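October 24, 2019 -- analysis room notebook, Skullis

Second leg against Catacutan finally went through the tracker this morning and I'm so pleased with it! Full 90 minutes, no lost players at corners (that was the big headache in March). We logged 2,504 ball events and I've checked the first half by hand.
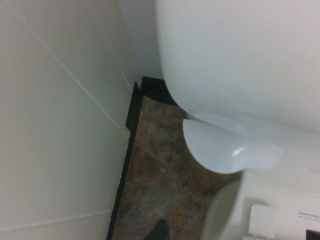
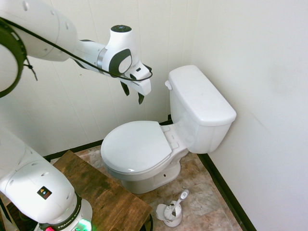
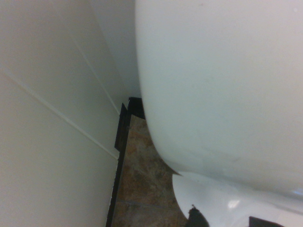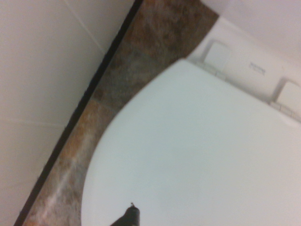 Ineke Declercq wrote back within the hour that the press looks better on paper than it did from the bench, and that I should split it before and after the 53rd minute, when Sernness changed to a back five. Good call. Did it straight away and wow, the gap is huge -- 7 high recoveries before the switch, 2 after. Same people, same legs, just nowhere to press once the extra center back dropped in.

Other bits:

Oskari's long throws are worth a proper look. Two of them led to shots and I'd never have spotted the near-post run without the overlay.

Goalkeeper distances still drift a little when he leaves the box. Jocelyn thinks it's the pitch corners in the setup file. Try re-marking them.

Pallutance export works again, but save as the old format or the clock resets at halftime.

Next: run the first leg the same way and put the two side by side. Can't wait to see whether the left side was that open both times. Nestor wants clips by Monday, press first, then set pieces.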